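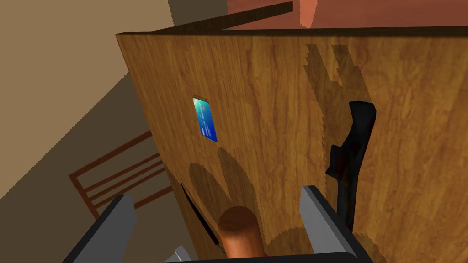
**Skurnholm remote demonstration kit, for two-arm robots**

With the Skurnholm kit, one person can show a task to a robot from a distance. You hold one handle in each hand, and both arms follow your movements in simulation before you try them on the real machine.

The practice room includes a wooden table, a long white countertop and small things to pick up.
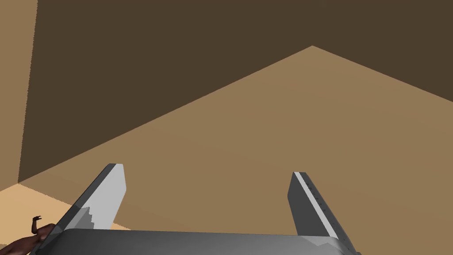
Each handle has a trigger for its gripper. Please press it slowly. A new user usually needs one afternoon to feel comfortable, and we advise to start with the fingers open and the speed set to low.
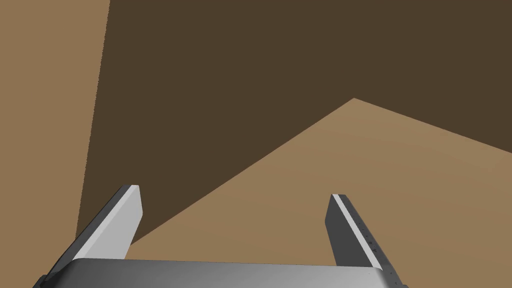

The views from both wrists are recorded together with the room view, so you can check later how the hand came to the object. Memory is enough for 200 demonstrations.

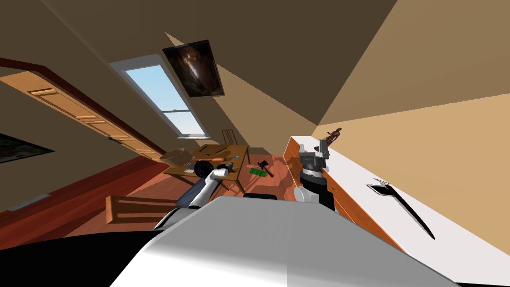
**In the box:** two handles, foot pedal, cable, printed guide

**Order number:** 1209

**Weight:** 13 lb

**Works with:** Zostine and Vollitz arms

For questions about delivery, please write to Mireille Bodin at the sales desk. We answer every day except Friday.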